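The guest list should close when it says it closes

I have lived in Sondstead for 2 years now, and in that time I have gone out to dance more than in all my life before. I came from a country where you pay at the door, everyone the same price, and you go in. So it took me a while to understand how the evening works in the bigger clubs here. There is the ticket, there is the early ticket, there is the guest list, there is the reduced guest list, and there is the table. Five people can stand in one queue and have five different agreements with the same building.

I do not write against guest lists as such. A club needs people inside before midnight, and a free or cheap entry for those who come early is a fair exchange. The DJ who plays at half past ten to an empty floor is a sad thing to see, and I have been one of the few persons on that floor more than once. What I write against is the list that has a closing time on paper and another closing time in practice.

Take the Fornier, which is the club I know best. On its page it says that names on the list enter free until 11.30. I have arrived at 11.10, stood in the list queue, and reached the door at 11.40. The man at the rope was polite. He showed me his watch and asked for 24 pounds. I said that I had been in his queue for half an hour, and he answered that the time is counted at the till and that he can do nothing. At that same moment the table queue, in which there was almost no one, was going in without stopping.

I paid. Most people pay. You have dressed, you have taken the bus, your friends are already in and they are sending you messages from the bar. The price was chosen by somebody who knows this very well.

Now, a defender of the club will say that the capacity is limited and that the door must be slow for safety. I accept this. The Fornier has a licence for 707 persons, the number is on the wall by the cloakroom, and I would not like to be the 708th. But if the door is slow, then the club knows that it is slow. It has the same door every weekend. It can give a stamp or a paper band to everyone who joins the queue before the closing time, and let the stamp decide. The Stougaard does exactly this. A girl walks along the pavement with a roll of bands, and at 11.30 she puts it in her pocket and goes inside. If you have a band, you are on the list, even if you come to the till at midnight. I have never heard a quarrel at that door.

There is also the question of how many names are put on the list. I once asked a promoter, who was standing outside with his cigarette and was in a good mood, how many he had for the night. He told me he had 200 himself, and that there were other promoters with lists of their own. I asked if so many could pass the door before 11.30. He laughed and said that they do not have to. I have thought about this answer often. The promoter receives something for each name that enters, free or paid. The club receives the entrance money of those who come to the till too late. The only person who receives nothing from a long list is the one whose name is on it.

The tables are another matter, and here my opinion may be less popular. I do not mind them. My colleagues took a table at the Caltow in March for a birthday, and we divided the bill, and for one night I saw the room from the other side. It was pleasant to have a place to put my coat. The service was quick, the sound is better near the wall than I expected, and the price had been written in an email before, with the minimum spend and the service charge in separate lines. I knew what I would pay and I paid it. This is all I ask for the people in the cheap queue as well. It is strange that the guest who spends the most is the only one who receives the conditions in writing.

Some friends tell me that I am too serious about it, and that a night out must have a little uncertainty. Perhaps it is a matter of how one was brought up. For me the uncertainty should be in the music, or in whom you will meet, and the door should be the boring part. When I was a student we had a small club under the railway, and the woman who sold the tickets was knitting. You gave her the money, she gave you the ticket, and she continued her row. I do not remember one single argument with her, although I remember many arguments inside. 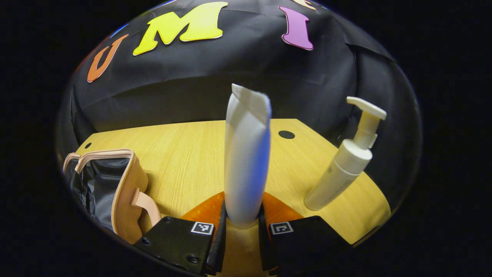 Lucrezia Fiore wrote to me after she read a first version of this text, and she disagrees with a good part of it. In her view the bands would be sold on the pavement before the end of the first month, and the club would have to pay one more person to check them. She would prefer that there is no free list at all, only a lower price until a certain hour, bought on the telephone, with the queue moving at the speed of a scanner. She added that people who enter for nothing also leave early, and that the bar staff can tell them from the others without looking at any list.

I have no good answer about the selling of bands. At the Stougaard they are put on the wrist and closed, and you would have to cut them, but surely somebody will find a way. About the lower price I think she may be right. If I pay eight pounds at home and I know that it is valid, I am in a better condition than with a free entry that can become 24 pounds while I am looking at the back of another person's jacket.

Until the clubs decide, I would ask them for one small change which costs no staff and no bands. Write on the page where the time is counted. "Free until 11.30 at the till" is five words and one number, and every person can then decide for themselves when to take the bus. The Fornier has changed its page since I began to write this. It now has a new photograph of the lights over the main floor, and the sentence about the list is the same.

1/10/26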